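Bench automation at Ristgate: frequently asked questions

Issued to staff at the Ristgate and Bramport sites. Last revised 17th July.

Will any posts be lost?
No posts are removed under the current plan. Staff on the affected benches keep their grade and hours. Duties change from loading to set-up, checking and fault clearing.

Which tasks are being automated?
Short, repeated pick and place work on small items. Packing and goods-in stay manual.

What does the arm need from me?
Set out the bench as shown on the job card, confirm the start position, then release the hold. Each job is proved over 200 cycles before it is handed to the shift.

What if it stops mid-task?
Press hold, note the code and leave the item where it is. Code 11 is a cable or joint fault - do not restart, call Ebbe Åberg on extension 1506.

Can I work at the bench while it is running?
No. Apply the hold first, even to straighten a cup or tray.

Is my output being measured?
The Ayaaba software records arm cycles and stops. It does not record names. Aba Sulemana holds the logs and will show them to any member of staff on request.

Is training paid?
Yes. There are two sessions, both in working hours. Staff who missed the June session should ask their shift lead for a place.

Who maintains the equipment?
Flultside, under contract. Staff are not expected to open housings or alter wiring.

What does a bench look like?
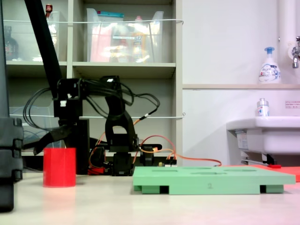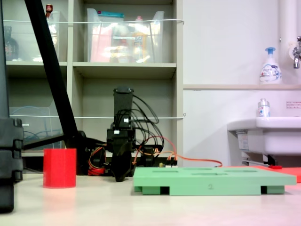
Arm at the bench with red cup and green number 2 piece, both views.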